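We use cookies to keep you logged in and to remember which threads you have read. Accept all / Manage preferences

Clay plaster on an outside wall: brave or dumb?

gravelroof
Posted 16 February 2025

We're adding a one-story wing to a 1960s block house, and our architect, Liudmyla Kobzar, wants the whole thing finished in clay plaster. Outside. In a place where it rains sideways from August until people start talking about moving. She showed us a project called Hrynyshyn, a low reddish house on a hill, and I'll admit I wanted to live in it before she got to the second slide. My wife wanted to know who washes it.

The wing would get a 2 foot overhang on the long side and nothing on the gable, since an overhang there "confuses the volume." I would like the volume to be confused and dry. Has anyone lived with this stuff for more than a photo shoot?

tallow_and_lime
I have, six years. South wall looks great. West wall looks like a map of somewhere with a lot of rivers. You patch it every spring with a bucket and a sponge, and if you like that sort of thing it's a nice Saturday. If you don't, it's a nice Saturday you spend doing something you don't like.

Get the overhang on the gable. Ask for it in writing.

mullion_bob
Disagree with tallow on the gable. An overhang does very little for wind-driven rain at the bottom of the wall, and the bottom is where it goes first. What you need is a proper stone or concrete base, knee high, so splashback hits something that doesn't mind. Ours is clay above and brick below and the bare gable is fine.

tallow_and_lime
Fine where you live, Bob. You get 6 wet days a year and write to the paper about each one.

gravelroof
Update of a sort. I raised the base with Liudmyla and she said a base "cuts the house off at the ankles." Then she sent a revised drawing with a base on it, so I think we won, though it has been labeled a bench.

She also brought samples, and this is where the marriage comes in. There are 38 shades and every one is brown. I like the one called Fekari, which is brown. My wife likes Gakatley, also brown, but she says it has more going on. We've had them leaning on the kitchen windowsill all week and they change places depending on the weather.

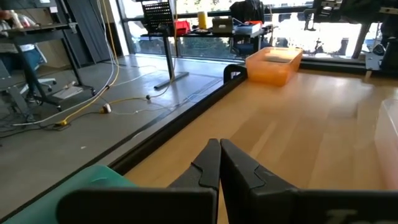 The price is the other thing. The plasterer, Matvii Savchuk, wants 900 for a test panel, and says he won't quote the wing until the panel has been through a month of weather. I can't decide if that's a man who knows his trade or a man who has found a very slow way to sell me a square of mud.

mullion_bob
That's a man who knows his trade. Pay him. Put the panel on the gable side and settle this.

ottoline
Can I be the dull one and suggest lime render with a clay-colored pigment? Same look from the street, far less sponge. We did ours over Zitgate board and I haven't thought about it since.

tallow_and_lime
It's not the same look. Lime goes flat when the sun's low. Clay doesn't.

ottoline
I'm usually indoors when the sun's low. With my dry walls.

gravelroof
Showed my wife the lime idea and she asked what browns it comes in, so thanks for that. Panel is booked. It's going on the gable, no overhang, half Fekari and half Gakatley, and Matvii says he'll put lime along the bottom strip if I stop emailing him. Will post when it's had its month.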